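Morning at the Stisia street robot demo

I went to the Stisia demonstration in December, mainly because a friend had a spare place and I have followed small ground robots for years without ever seeing one outside a hall. It started at 9, and there were 24 of us. We got a safety talk, a map and a paper cup of coffee.

Stisia makes a wheeled inspection robot called the Haltura. It is built to drive along streets after floods and earthquakes and send back a record of what it finds. The route for the morning was called Cordier, and it covers 1464 yards of ordinary public road. The robot drives itself between points on the map, and an operator can take over at any time.

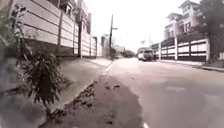
Walled stretch of the Cordier route, looking up the slope.

The engineers spent a lot of time on curbs. A curb gives the robot a line to follow when there is little paint to go by, and they said it loses that line when dirt builds up against the edge. Top speed on the day was 12 miles an hour, though most of the driving was much slower. The battery is good for almost a full morning.

After the coffee break we moved on to rubble. The software sorts it into things to drive over, things to drive around, and things to stop for and ask about. The third group is bigger than I expected. Dust also causes trouble, as a coated road and a coated curb come out nearly the same shade.

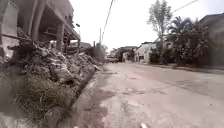
Alfie Staniforth thought the stopping was the best part of it, and said he would sooner wait on a careful machine than go and dig out a bold one.

I asked about the training data and was told they have 4000 labeled street clips so far, with more coming from a second route at Drarklow. I have put my name down for that one too.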